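Comparing two finger sets on a hand-held gripper using soft goods

Rigid blocks are a poor test of gripper fingers. Almost any finger will hold a block, and the results tell you little about which set to buy or print. Cloth separates them much faster. This page sets out the method we use to compare finger sets on hand-held units before any of them go on an arm. It assumes a pair of units, a recording laptop and a free afternoon.

What you need

Two hand-held grippers of the same model, charged and numbered
Two finger sets to compare (we used the Berik slotted set and the Verker solid set)
A quilted or padded cloth large enough to cover the work surface
Mixed clothing and scarves in different weights, including at least one large dark item
A small cross-head screwdriver
A spring balance reading to 4 N or more
A printed score sheet

Step 1. Fit and square the fingers

Fit the first set to both units. Tighten the screws by hand, close the fingers fully and look along the gap from the wrist end. The faces should meet along their whole length. If they touch at the tip and gape at the root, slacken the screws, close the fingers on a folded sheet of paper and tighten again. Open and close ten times and check once more.

Record the number on each unit's label against the finger set. Units drift apart with use, and a difference between two finger sets may be a difference between two motors. Each set must be run on both units.

Step 2. Prepare the surface

Lay the quilted cloth flat, pattern side up. A printed cloth is preferable to a plain one. The tracking software used with these units (Shehata, in our case) finds its position from features in the camera view, and a plain white sheet gives it very little to work with. Large printed characters, flowers and outlines serve well. Leave part of the print uncovered on one side of the work area.

Step 3. Build the heap

Drop the items one at a time from elbow height. Do not arrange them. Include light and dark pieces and at least one item with a fringe, as loose threads are where slotted fingers most often catch. Put a thin white item low in the heap, next to something black. The edge between the two is easy to see on playback and makes slip simple to measure.

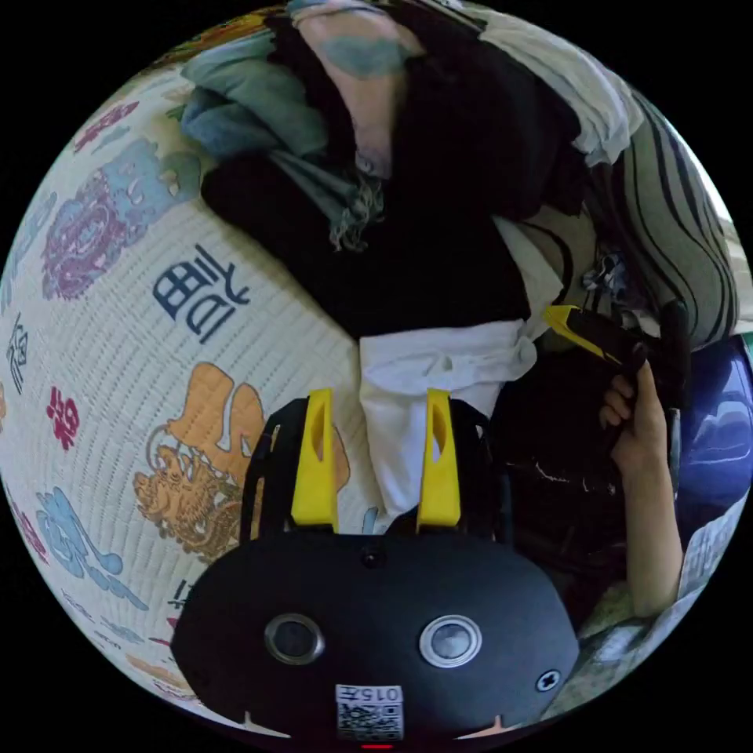

Reading time: 4 minutes

Both units should approach the same item from different sides. With the white cloth as the target, one operator brings the open fingers up to it while the second unit comes in from the right at an angle. Keep the tips of both units in view of the wrist camera throughout. If the second unit leaves the view during a grasp, mark the attempt as void and repeat it.

Step 4. Run the attempts

Make 36 attempts per finger set, half on each unit. One attempt consists of:

Approach with the fingers open
Close on a single layer
Lift by one hand's width
Hold for three seconds
Release over the uncovered part of the cloth

Score 2 for a single layer held to the end, 1 for a hold that brought up a second item, and 0 for a drop or a miss. Rebuild the heap after every sixth attempt. Change operator at the halfway point.

Step 5. Measure the pull

Clamp a folded cotton strip in the closed fingers and pull it straight out with the spring balance. Note the reading at which it first moves. Repeat five times and discard the highest and lowest.

Our results

The slotted set scored 27 more points than the solid set over the full run. Most of the gap came from thin fabric, where the slotted fingers bent slightly and kept their faces parallel. On heavy folds the two were level. The solid set was better with fringe and caught no threads. Pull-out readings favoured the slotted set on one unit and showed no clear difference on the other, so we place little weight on them.

The recordings came to 1,477 clips, counting trial runs and voids. Rongrong Qian checked the scores against playback and changed nine, all of them from 2 to 1.

Faults to watch for

Fingers closing off centre: check the mounting bracket before blaming the fingers.
Tracking lost during the lift: too much of the print is covered. Move the heap.
Scores rising steadily through a run: the heap is being rebuilt too neatly.

The same procedure on the Emard arm needs a slower closing speed and is covered on a separate page.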